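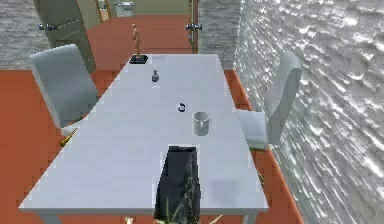

Shared Kitchen & Long Table - Questions We Get a Lot

Last updated: November

How do I book the long table?
Email the front desk or put your name on the sheet by the door. Sheet wins if the two don't match. Bookings are for the whole table, we don't split it down the middle anymore. Tried that. Loud.

How long can I have it for?
Two hours. If nobody's after you, stay. If someone is, please be packed up when they walk in and not just starting to pack up.

Can I bring guests?
Yes. Up to 2 per member without asking. More than that, tell Hsiu-ying Yu first so she can check it against the room limit.

Is there a fee?
Not for members. Outside groups pay 200 for an evening, which covers the table, the kitchen and the lights. Pay at the desk, not to whoever lets you in.

What's the door code?
Not putting it on a web page. Ask at the desk. It changes when someone moves out - if yours stopped working that's probably why.

Whose mugs are they?
Plain ones are everybody's. Mugs with a name on the bottom belong to that person, leave them alone. Mugs left out overnight get washed and go in the shared cupboard, name or no name. You can fish yours back out.

Do I have to wash up right away?
Before you leave the room. "Soaking" is not a thing here after 9 p.m.

The coffee maker is blinking. What do I do?
It's the Gristent, it wants descaling. Packets are in the drawer under it. One packet, full tank, press and hold until the light goes solid. Takes a while. Put a note on it so the next person doesnt drink that.

Why does the fridge get emptied on Tuesday?
Because it was getting bad. Anything with no label goes at 10 a.m. Labeled stuff stays unless it smells. Tape and marker are on top of the fridge, and if they aren't, tell us.

Can I use the oven?
Yes, after the short walkthrough with Chak-lun Siu. Ten minutes. The left knob is stiff and the timer doesn't shut the heat off, it only beeps.

Can I tape or pin things to the table?
No pins. Low-tack tape only. Cutting mats are on the shelf, use one for anything with a blade. Hot pans go on a trivet.

I left something behind. Where is it?
Lost and found is the blue bin in room 1505. Small stuff (caps, earbuds, keys) goes in the jar next to it. Kept for a month, then donated or tossed.

Something's broken, who do I tell?
Jui-lin Yu for anything with a plug. Kam-wah Sin for plumbing, doors and chairs. A leak is a phone call and not an email, number's by the sink.

Is the wifi any good?
Fine near the windows, patchy in the kitchen. Network is Trillar-Guest. Password on the fridge.

Can I store dry food here?
One bin each, lid on. Bins are on the bottom shelf of the pantry. Flour and rice need a sealed contaner inside the bin - we had moths last spring and don't want them again.

My question isn't here
Ask at the desk, somebody's there most afternoons.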